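Thread: capacitance loading for moving magnet cartridges, worked through on one turntable. 25 July 2022

1/ A moving magnet cartridge is an inductor with some series resistance. Everything between it and the first gain stage (arm wire, interconnect, plugs, input network) adds capacitance in parallel. Coil and capacitance form a low-pass filter with a resonance at the top of the audio band.

2/ The load resistor damps that resonance. With 47k ohms the electrical response can peak, sag or run close to flat, depending on the capacitance. Cartridge makers publish a recommended value for this purpose. Many owners set the tracking force carefully and never look at it.

3/ Equipment used: Graltow turntable with its stock arm, Horkedia moving magnet cartridge, Gaillard interconnect, Dokavard phono stage. The Dokavard has a fixed 47k load and a four-position switch on the underside for added capacitance.

4/ The Horkedia data sheet gives an inductance of 700 mH and a recommended total load of 300 pF. Note the word total. It covers the whole path from the cartridge pins onward, and the number printed next to the switch on the phono stage is only one part of it.

5/ First item, arm wiring. Measured from the headshell tags to the output sockets with the cartridge removed: 21 pF per channel. Short, thin, loosely twisted wire is usually low. Arms with a captive lead will read much higher, as the lead is included.

6/ Second item, the interconnect. The Gaillard is specified at 100 pF per meter and mine is one meter long. Both channels agreed with the specification within the resolution of my meter. Good enough.

7/ Third item, the phono stage. The Dokavard manual lists 100 pF at the input with the switch at zero. This is the input device plus a small fixed capacitor for RF rejection. I did not measure it. An ordinary LCR meter on an active input tells you very little.

8/ Sum: 21 + 100 + 100 = 221 pF with nothing added. The switch offers 0, 50, 100 and 150. The 50 position gives 271 pF and the 100 position gives 321 pF. Either is close enough to 300. I use the 50.

9/ Why it matters, using the simple LC model. 700 mH with 300 pF resonates at 11 kHz. Into 47k the calculated electrical peak is 1.1 dB. The designer has presumably used that small lift to fill in a mechanical droop in the same region.

10/ Raise the total to 500 pF, easy enough with a long cable and the switch left at maximum. Resonance drops to 8.5 kHz and the peak rises to 2.7 dB. The response above it then falls away quickly. Result: a forward presence region and a shortage of air.

11/ Lower the total to 200 pF. Resonance moves up to 13.4 kHz and the peak shrinks to 0.2 dB. Extension improves on paper, but the lift the designer expected is gone, so the treble below 10 kHz can sound a little recessed.

12/ Caveats. The model ignores coil resistance, and it treats inductance as constant with frequency. In a real cartridge, core losses reduce the effective inductance as frequency rises, so real peaks are lower and broader. The trend is reliable. The decimals are not.

13/ The electrical response is also only half of it. The stylus and cantilever have their own resonance, and the final curve is the two multiplied together. A test record with a treble sweep shows the combination. A calculator does not.

14/ I ran the sweep from such a record at all four switch positions and recorded the output flat, with RIAA correction applied by the phono stage. Left and right channels tracked each other to the same degree in each case, so loading was doing nothing to balance.

15/ The 0 and 50 positions were hard to separate below 8 kHz. At 150 the hump was plain on the plot and audible on cymbals, which took on a papery edge. I preferred 50 by a small margin over 0, mostly on brushed snare.

16/ If your stage has no switch, change the cable first. A shorter interconnect or one with lower capacitance per meter reduces the total. To increase it, fit a small film or C0G ceramic capacitor across signal and ground inside a phono plug, one per channel, same value in both.

17/ Don't try to correct too much capacitance by raising the load resistor. A higher resistance damps the resonance less, so the peak gets taller. Lowering the resistor reduces the peak and takes some top octave with it.

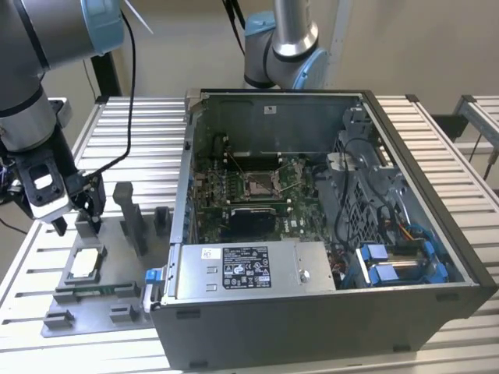
18/ Does any of this apply to a moving coil cartridge?

Very little of it. A low-output moving coil has an inductance measured in microhenries, so its resonance with ordinary cable capacitance falls far above the audio band. Resistive loading is the setting to look at there, along with how well the stage tolerates ultrasonic energy at its input.

19/ High-output moving coils sit between the two. Inductance is higher than in a low-output type but still well short of a typical moving magnet. Use the maker's figure if one is given, otherwise keep capacitance low and leave the load at 47k.

20/ Moving iron types vary a good deal. Some have low inductance and barely react to the switch, others behave just like the case above. Find the inductance before drawing conclusions from the body shape or the brand.

21/ Measuring cables: disconnect both ends, set the meter to a 1 kHz test frequency, clip to center pin and shell, subtract the reading of the open test leads. Keep your hands off the cable during the reading. Each channel separately.

22/ One practical point on the Dokavard. The switch is read from the underside with the rear panel facing you, and the drawing in the manual is printed the other way up. Check against the legend on the case. Both channels have their own bank and it is easy to set one and forget the other.

23/ In August I will repeat the sweep with a lower-inductance stylus and body combination on the same Graltow arm, same cable. Overhang and tracking force will be reset first. Plots to follow in a separate thread.

Print this thread
E-mail this thread

Recent threads
Arm lead grounding: where the fifth wire goes
Belt tension and speed drift on the Graltow
Plug cleaning, contact resistance and what can be measured
Test records: which bands are worth using
Gain settings on the Dokavard with low-output cartridges

Contact | Copyright 2022, all rights reserved | Back to top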